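Textbooks – Materials and Making – Chapter Openings
2019-07-04 – by the Brultico course authors

Chapter 3
Clay, Glaze and the Small Pot

In this chapter you will learn how a small ceramic pot is made, from the lump of clay to the finished object. You will also learn why the same shape can come out of the kiln in two different sizes, and why some pots hold water and others let it pass. Before you read further, please put on your desk any ceramic object you have at home, even a broken one.

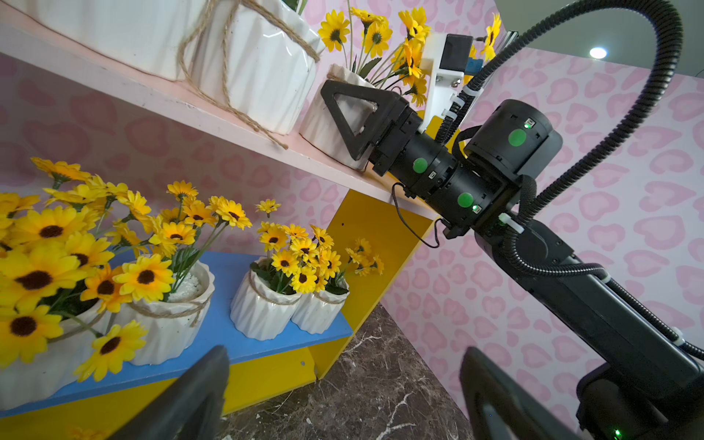
White pots with ribbed or faceted sides, standing on a shelf.

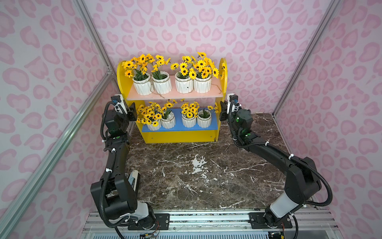
Why does a pot become smaller when it is fired?
Clay contains water. One part of this water lies between the particles and leaves while the pot is drying. Another part is bound inside the clay mineral itself and leaves only in the kiln. When the water goes away, the particles come closer together, and at high temperature they also begin to join. For these reasons the whole pot shrinks, in height and in width.

3.1 What clay is

Clay is a very fine material which comes from old rock. Rain, frost and weak acids in the soil break the rock during a long time, and the smallest particles are carried away by rivers. They settle where the water moves slowly. The particles are flat, like very small plates, and a thin film of water between them lets them slide. We call this property plasticity. A plastic clay keeps the form that the hand gives to it. Sand does not do this, even when it is wet, as every child on a beach has noticed.

The clay which stays near its mother rock is usually cleaner and whiter, but it is less plastic. The clay which has traveled far is more plastic, and it often carries iron with it, so that it turns red or brown in the kiln. The potters of Kasar dig a red clay of the second kind from the river bank below the town. In Collado the clay is nearly white and a little difficult to work with, and the workshops there mix it with a more plastic clay before they use it.

3.2 Three ways to form a pot

A pot can be built by hand, thrown on a wheel, or cast in a mold. Building by hand is the oldest way. The potter rolls long strings of clay, lays them one on another and joins them with the fingers. On the wheel the clay turns and the hands stay almost still – this gives a round shape, and it takes long practice to learn.

For casting, the clay is mixed with water until it flows like cream. This liquid is called slip. It is poured into a plaster mold. The plaster drinks the water from the slip, and a firm layer of clay grows on the inner wall. After some minutes the rest is poured out. Ribs and flat faces are easy to repeat by this method, and for this reason many small plant pots with a pattern on the side are cast. The workshop at Bukdale made 1513 cast pots in one August, and it lost 400 of them. Most of the lost ones had cracked while drying, before they saw the kiln at all.

Exercise: Calculate how many pots remained. Then write two or three sentences on what the workshop could change in the drying room.

3.3 A word about drainage

A pot for a plant has one more task than a cup. The roots need air, and when water stands at the bottom, the air cannot reach them. The usual solution is a hole in the base. The hole must be cut or pressed while the clay is still soft, or when it is as hard as leather. After firing it can be made only with a special drill, and the pot may break.

An unglazed pot loses water also through its wall, and the soil dries faster. Glaze closes the pores. A gardener with glazed pots should therefore water less often, but many people do the opposite and the roots rot. In a school garden test at Kasar, 753 seedlings were divided between glazed and unglazed pots, and we will use the results in section 3.6, where you will draw your own graph from the table.

Words to learn before the next section: plasticity, slip, mold, leather-hard, bisque, glaze, pore. Write each word in your notebook with a short explanation. Leave some space under the word "bisque" – its meaning will be clearer after section 3.4, which treats the first firing.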